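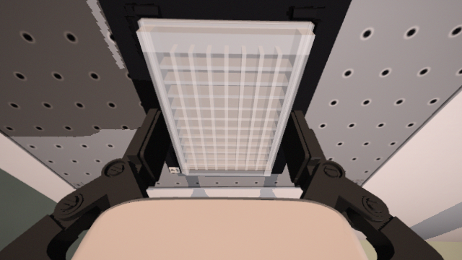
# 폰다인 정리 보조 키트, 두 달 써 본 결론부터

별 다섯 개 만점에 두 개 반. 작업장 부품 정리를 맡길 생각으로 10월에 들였는데, 아직은 사람 손이 훨씬 빠르다.

우리 작업장은 나사, 와셔, 단자 같은 자잘한 것들을 칸 나뉜 투명 트레이에 담아 쓴다. 하루에도 몇 번씩 트레이를 꺼내고, 채우고, 제자리에 돌려놓는다. 단순하고 지겨운 일이라 기계가 가져가기 딱 좋아 보였다. 해트브리지 대리점 설명도 그랬다. 두 손가락 그리퍼 하나면 선반 정리는 끝이라고.

## 시뮬레이션과 실물

같이 딸려 오는 시뮬레이터는 잘 만들었다. 칸막이 트레이를 물려 보고, 각도를 바꿔 보고, 타공판 옆 좁은 자리도 미리 시험해 볼 수 있다. 문제는 화면에서 되던 동작이 작업대 위에서는 자꾸 어긋난다는 점이다. 투명 플라스틱은 조명이 조금만 바뀌어도 테두리 인식이 흔들린다. 빈 트레이 옮기기를 79번 시켜 봤더니 9번은 엉뚱한 곳을 집거나 중간에 멈췄다. 빈 것이 이 정도다. 나사가 가득 든 트레이라면 한 번만 기울어도 오후 반나절이 날아간다.

## 좋았던 점

- 손가락 패드 교체가 쉽다. 공구 하나로 2분이면 된다.
- 소음이 작다. 라디오를 켜 두면 안 들린다.
- 멈춤 버튼 반응이 빠르다. 꽤 자주 눌렀으니 믿어도 된다.

## 아쉬운 점

- 칸 하나에서 와셔 한 개만 꺼내는 일은 사실상 포기했다.
- 트레이 위치가 조금만 틀어져도 처음부터 다시 잡는다.
- 설명서 한국어 번역이 엉망이다. '파지'를 '폐지'로 적은 쪽이 있다.
- 소모품 패드를 낱개로 안 판다.

전에 잠깐 빌려 썼던 헤사리 제품은 더 느렸지만 실패하면 얌전히 내려놓기라도 했다. 폰다인은 문 채로 멈춰서 결국 사람이 가서 받아 줘야 한다. 이걸 자동화라고 불러야 하는지 잘 모르겠다.

집에서 쓰겠다는 분들도 있던데 말리고 싶다. 서랍 정리나 설거지는 트레이 옮기기보다 변수가 훨씬 많다. 같은 규격 상자를 같은 자리로 종일 나르는 곳이라면 검토해 볼 만하고, 품목이 자주 바뀌는 소규모 작업장은 다음 세대를 기다리는 편이 낫다. 우리는 일단 빈 트레이 회수에만 쓰고 있다. 펌웨어 업데이트가 나오면 나사 든 트레이로 다시 시험해서 추가로 적겠다.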